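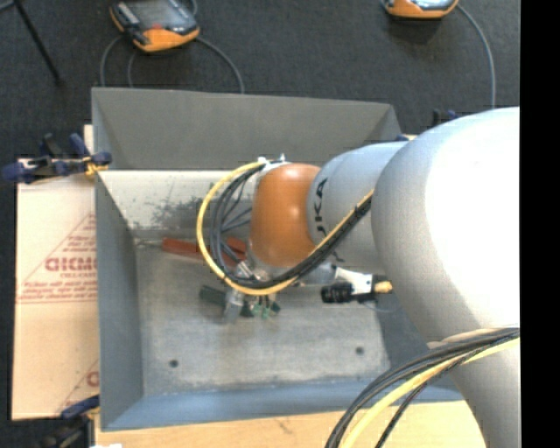 2 min read · thread · 15 posts

The grey bins at Faltstead, then. A few people asked after my last thread about the Heywood packing hall.

They're sheet metal with sloping sides. The slope is the useful bit. Small parts slide back down towards the middle and don't get stuck in a corner.

We used to have straight-sided ones. Anything left along the bottom edge had to be fished out by hand at the end of a shift.

We changed over in March. 23 bins, all the same size, from Rurov.

I'd have liked a lid. There isn't one, so we cover them with an old sheet overnight.

On cables. Black ones and yellow ones, tied in a bundle where they run together, with one yellow loop left wide.

People see a loop like that and want to tidy it. Please leave it. A cable pulled flat has nothing to give when the joint turns.

Ties are a different matter. If one has gone, put a new one on the same day.

Tape won't do. It goes sticky and picks up dust, and then someone has to clean the lot.

Back to bins. Don't fill them to the top. Ours get a line of paint inside — when the parts reach it, swap the bin.

A full one is heavier than it looks. Two people to lift, every time.

Empty them completely before a new batch goes in. We once found 163 old clips mixed in with a Dredelel order and spent the afternoon sorting them.

Cleaning is a stiff brush first, then a damp cloth. The slopes take no time. The floor of the bin takes longer.

Dents don't matter much on the outside. On the inside they catch small parts, so we knock them flat with a rubber mallet.

Labels next. Ours keep peeling off and I haven't found a good one yet. If you use something that sticks to bare metal, tell me what it is.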